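The Grip Test

By Arif Sinaga

I have a bruise on my left thumb from a gripper, and I'd like to say I got it doing something brave. I got it because Juwita Liew told me to keep my hand out of the way and I didn't.

Juwita runs the bench trials at Lutbridge, a small outfit on the second floor of an old shirt factory in Fernirthorpe. Packing companies pay her to answer a question that sounds easy: which hand should we buy? They've already picked their arms, usually, and they've already been to the trade shows and come home with a bag of brochures. What they want is somebody with no stake in the sale who will bolt the things on and run them until they do something stupid. I asked if I could hang around for a few days while she did it, and she said yes, as long as I brought my own lunch and didn't lean on the table.

The two products on trial when I showed up were the Windent, a parallel gripper with two stiff black fingers, and the Duda, which has soft fingers that puff up and curl around whatever's between them. The Duda is the one you want to like. It looks friendly, it makes a little sighing noise, and when it picked up a bread roll on my first morning I said "aww" out loud (I'm not proud of it). It also took three times as long to let go as the Windent did, and if you're packing lunches for a living, that's your whole margin gone.

The client was a meal kit company, and their buyer, Anisa Wibisono, had sent over a list of foods in order of how many complaints they got. Bruised fruit was at the top. So fruit was what we did, for hours and hours, until the whole room smelled like a school cafeteria.

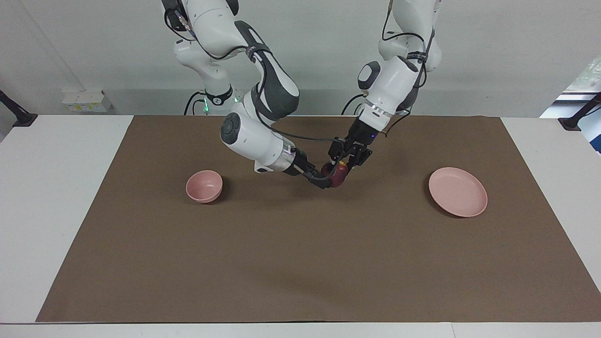
What I really wanted to understand was force. Every gripper brochure brags about how hard the thing can squeeze, and Juwita thinks that's the least useful number on the page. She cares about the bottom of the range, how softly it can close and still know it has hold of something. Handing off between two arms is where this gets mean, and it's why she runs so many trials with both Windents on a single apple, one holding it from above while the other comes in from the side, with the pink bowl waiting on the left and the plate over on the right. When both hands are on the fruit, each one feels the other pushing. If the controller isn't careful, it reads that push as a slip and tightens up, and then the other one tightens up too, and you've got applesauce. I watched that happen on my second day and it was much louder than I expected!

The fix came from Azlan Teoh, who writes the control code and mostly communicates in shrugs. He had the receiving arm go limp, or near enough, for the first moment of contact, so it could settle against the skin before it started to grip. Then the giving arm eases off. He'd set the wait at 900 milliseconds to begin with, and it was painful to watch, like two very polite people at a door. By the end of the week he had it down to 220, and I couldn't see the pause anymore unless I was looking for it.

The Duda didn't have this problem at all, I should say. Two soft hands on one apple are perfectly happy together. They just don't know exactly where the apple is. It sits a little differently in those fingers every time, and when you ask the second arm to go and find it, the arm is working off a guess. Sachiko Yoshida, who looks after the cameras, spent most of a day trying to fix that with a second view from the side, and it got a lot better, and then somebody moved a lamp and it got worse again. She took this more calmly than I would have.

As for my thumb, I'd asked what 20 newtons felt like, and Juwita said she could tell me, and I said I'd rather know. It's a firm handshake from someone who doesn't like you. The bruise was from the run after that, when I reached in for a grape.

Anisa came by on my last afternoon to see where things stood. She watched a long string of handoffs with her coat still on, turned one of the apples over in her hand to look for marks, and asked whether the same setup could do pears. Juwita said they'd start on pears in September. Then she asked Anisa which kind, and how ripe, and the two of them were still at it when I went to get my bag.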